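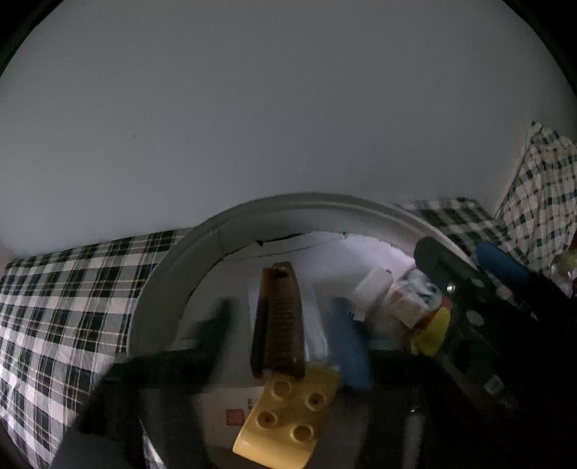 Renato Espiritu wrote:
Don't go under 300 gsm for the card base if you're using wet embossing paste. I tried the 220 from Ranel and every one of them curled.

darkau_paper wrote:
Disagree. I've made whole batches on lighter card with no trouble, you just put them under a heavy book overnight. The 300 is a pain to fold without cracking, especially the dark colours.

Renato Espiritu wrote:
Score it first, with the grain. Mine don't crack.

Kevin Huaranga wrote:
Which way is the grain on the Tisstead sheets? I bought a pack in May and can't work it out.

darkau_paper wrote:
Bend it gently both ways. The direction that gives more easily is your fold line. On mine it runs the long way — but I wouldn't swear every pack is the same.

Kevin Huaranga wrote:
Thanks, mine's the short way. That explains the last three cards. Has anyone used the 400 for tags?

hsieh_st wrote:
Yes, fine for tags, too thick for my die cutter. Needed two passes and a shim. I still think paste is more bother than it's worth and use powder.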